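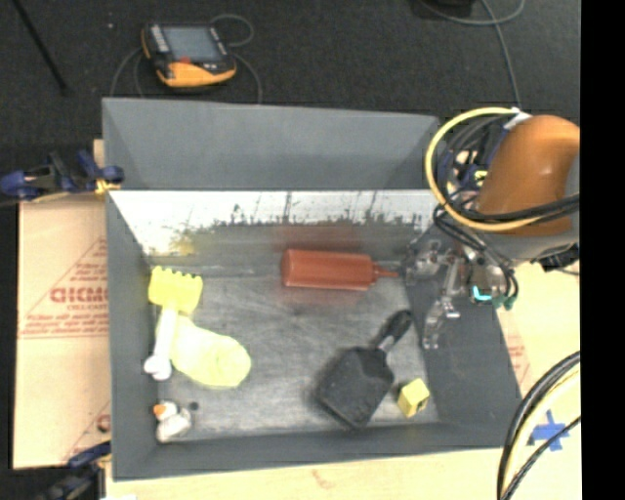 PJ 1 -- bac gris, flacon rouge orangé couché à l'intérieur

Ticket : étiquettes décalées puis impression bloquée, poste expédition
Site : Prurach
Demandeur : Jemance, service expédition
Matériel : imprimante thermique Haldane, branchée en réseau
Logiciel : Roso (module colisage)
Priorité : haute
Statut : résolu, sous surveillance

Description initiale

Bonjour, depuis la mise à jour de Roso en mars les étiquettes sortent décalées vers le bas. Code-barres coupé en deux, moitié sur une étiquette, moitié sur la suivante. Au début une fois de temps en temps, maintenant à chaque série longue. Et depuis ce matin ça n'imprime plus du tout après un moment, voyant orange fixe, il faut éteindre et rallumer. Le transporteur refuse les colis quand le code ne passe pas. Merci de faire vite, enlèvement à 16h30.

Ce qu'on a déjà essayé : éteint/rallumé, changé le rouleau, débranché le câble réseau, rebranché. Pas mieux.

09h10 -- prise en charge
Question au site : est-ce que le décalage arrive dès la première étiquette ou plus loin dans la série ? Et depuis le poste du fond, même chose ?

09h25 -- retour site
Première étiquette bonne. Ça commence à glisser vers la 20e, un peu plus à chaque fois. Poste du fond pareil. Donc pas le PC.

09h40
Page de configuration demandée (touche avance maintenue au démarrage). Reçue par mail. Relevé :
mode support : continu
capteur : désactivé
intensité : normale
vitesse : max

Le mode continu sur des étiquettes à espace, forcément ça dérive. L'imprimante ne cherche pas l'intervalle, elle avance d'une longueur fixe et l'erreur s'additionne. Devrait être en « espace ». Remis par l'interface web, redémarrage, calibration. Elle avale quelques étiquettes vierges pendant la calibration, normal.

10h05 -- test série courte
OK. Codes bien centrés.

10h20 -- test série longue
OK jusqu'au bout. Site content. J'allais clôturer.

10h50 -- rappel site
Rebelote. Décalage revenu. Page de config refaite : mode continu à nouveau. Donc quelque chose réécrit le réglage. Pas une panne de capteur en tout cas, le capteur voit bien l'espace quand on lui demande.

11h00
Regardé côté Roso. Le modèle d'étiquette « colis standard » envoie une ligne d'initialisation avant chaque série. Dedans il y a le type de support, en dur. Dans la version d'avant ce champ était vide et l'imprimante gardait son propre réglage. Depuis la mise à jour le champ vide est traduit en « continu ». Personne ne l'avait vu parce que les séries courtes passent : le glissement est trop faible pour couper le code.

11h15
Modèle corrigé : support = espace, longueur = celle du rouleau (vérifiée avec le site à la règle, pas celle du bon de commande qui etait fausse). Enregistré. Attention il faut aussi cliquer sur « publier », sinon les postes gardent l'ancien modèle en cache. Je me suis fait avoir, un quart d'heure perdu.

11h35 -- nouveau test
Décalage : plus rien. Même après plusieurs séries à la suite, même après redémarrage. Point réglé.

Reste le blocage avec voyant orange.

11h45
Demandé au site de ne pas éteindre au prochain blocage, et de me dire ce qu'affiche la file d'attente. Éteindre vide la mémoire de l'imprimante mais pas la file du serveur, donc au rallumage tout repart et on a des doublons. Ça expliquerait les étiquettes en double signalées le mois dernier (autre ticket, clos sans réponse).

12h10 -- blocage
File : presque 500 travaux en attente. Pour un seul poste. La plus ancienne ligne date d'avant la mise à jour. L'imprimante répond au ping, interface web très lente.

12h20
File suspendue, export de la liste pour le site avant purge (ils veulent vérifier qu'aucun colis n'est parti sans étiquette). Purge faite. Service d'impression relancé. L'interface web répond à nouveau normalement.

13h30 -- reprise après la pause
Cause probable : Roso envoie chaque étiquette comme un travail séparé, et l'accusé de réception n'arrivait pas à temps. Délai réglé à 20 secondes côté serveur. Passé ce délai il renvoie l'étiquette. Avec la vitesse au maxi et la recalibration à chaque travail, l'imprimante n'arrivait pas a suivre, le serveur renvoyait, la file gonflait. Je dis probable -- je n'ai pas la trace complète, les journaux sont écrasés chaque nuit.

13h50 -- modifs
Envoi groupé activé, par lots de 50.
Renvoi automatique désactivé. Si une étiquette manque l'opérateur la réédite à la main depuis l'écran colisage.
Vitesse baissée d'un cran. Impression plus nette au passage, le site confirme que la douchette lit du premier coup.

14h15
Test en réel sur la préparation de l'après-midi. Pas de blocage. File vide entre deux lots.

14h40 -- remarque site
Les étiquettes des petits formats sortent avec le texte trop grand. Rien à voir avec le reste, le modèle « petit colis » n'a pas été republié après la mise à jour. Republié. OK.

16h45 -- retour site
Enlèvement passé, tous les codes lus par le transporteur. On peut souffler.

À faire côté site
Ne plus toucher au réglage support sur l'imprimante elle-même, c'est Roso qui commande.
En cas de voyant orange : regarder la file d'abord, appeler, ne pas éteindre.
Si changement de fournisseur de rouleaux, nous prévenir avant -- la longueur est maintenant dans le modèle.
Nettoyer la tête à chaque changement de rouleau, lingette fournie dans le carton. Pas de produit à vitres svp.

À faire côté support
Faire remonter à l'éditeur le champ vide traduit en « continu ».
Vérifier les autres sites qui ont la même Haldane, ils vont avoir le même souci s'ils font de la série longue.
Garder les journaux d'impression plus d'une nuit. Demande ouverte.
Rouvrir l'ancien ticket des doublons et le lier à celui-ci.

Avril -- suivi
Pas de nouveau décalage. Un blocage signalé, mais c'était le capot mal refermé. Voyant orange aussi dans ce cas, donc vérifier le capot avant d'appeler. Ajouté à la fiche.

Éditeur : anomalie reconnue, correctif prévu dans la prochaine version de Roso. Au moment d'installer, relire les modèles un par un avant de publier, et garder une copie des actuels. Ticket laissé en surveillance jusque là.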